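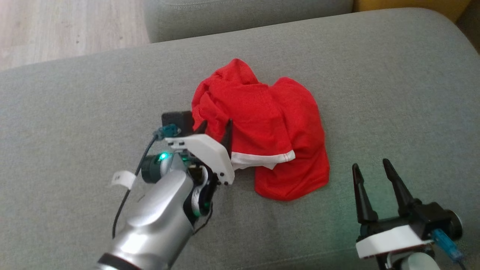 Questions I get about my secondhand kids' clothes

Where do the clothes come from?
Mostly from families right here in Stasside, plus a few bags a month from my sister's neighbors over in Munro. I look through every single piece myself (yes, even the socks!).

Do you wash everything?
I do, twice, with unscented soap. If your little one has sensitive skin I'd still run it through once more at home.

How do your sizes work?
I go by the label, but I measure too, so check the inches in each listing. Older stuff runs small!

What's shipping like?
Flat rate, and free over $36. I pack orders at night after bedtime, so give me a couple of days.

Can I return something?
Sure, within two weeks. Just put your order number on a scrap of paper in the bag, please please please.

Can I sell you my old clothes?
I'd love that, but I'm full up until February. Drop me a note and I'll put you on the list.

Are you closed for summer?
Only for a bit. I'm back on 25th July and I'll answer emails then.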